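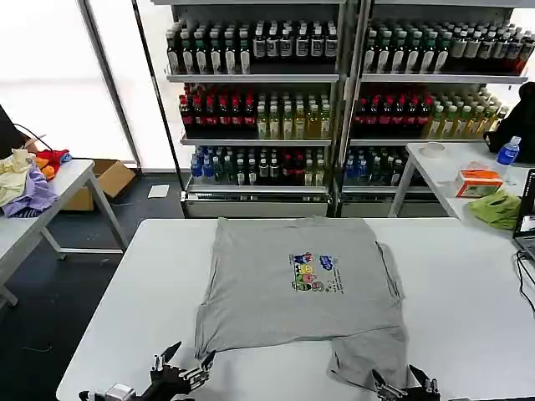

The gray T-shirt on the folding table at Jekska, drinks shelves behind.

NOVEMBER 13, 2021 — The T-shirt has a front and a back, two sleeves and a collar, and there are apparently 13 opinions at Jekska on what to do with them.

The shop, better known for cold tea than for clean laundry, opened its folding table to the neighborhood this month. Anyone may bring a shirt, and anyone passing may comment on it. 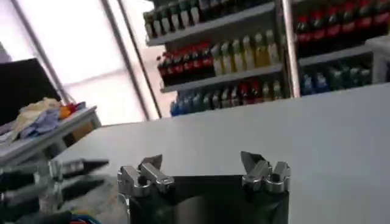 Zsolt Szekeres, who set up the table, favors the sides-first method: sides to the middle, sleeves flat, hem to collar. He says it takes eight seconds. It took him a good deal longer on Friday's demonstration shirt, which he blamed on the cotton.

Ariel Cabanatuan folds in half lengthwise and will hear nothing against it. "It's a shirt," she said. "It goes in a drawer."
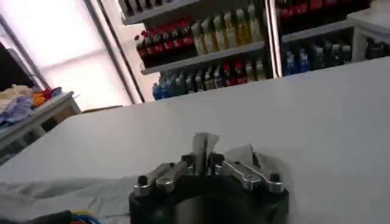 Both camps agree that the surface matters more than the method. Szekeres tried a bed and an ironing board in June before settling on a broad white table. It is smooth, with plenty of room, though a crumpled light gray cloth can still look like a crumpled light gray cloth on it. Cabanatuan calls that "a start."

Regulars who came in only for a drink have been known to stay and offer advice — usually with a bottle in hand, seldom with a shirt.
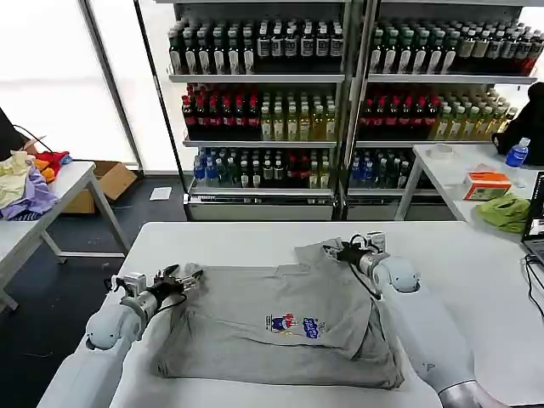 If you go

The table is open until 10 p.m. at Jekska, next door to Harnero. Folding is free. Drinks are not.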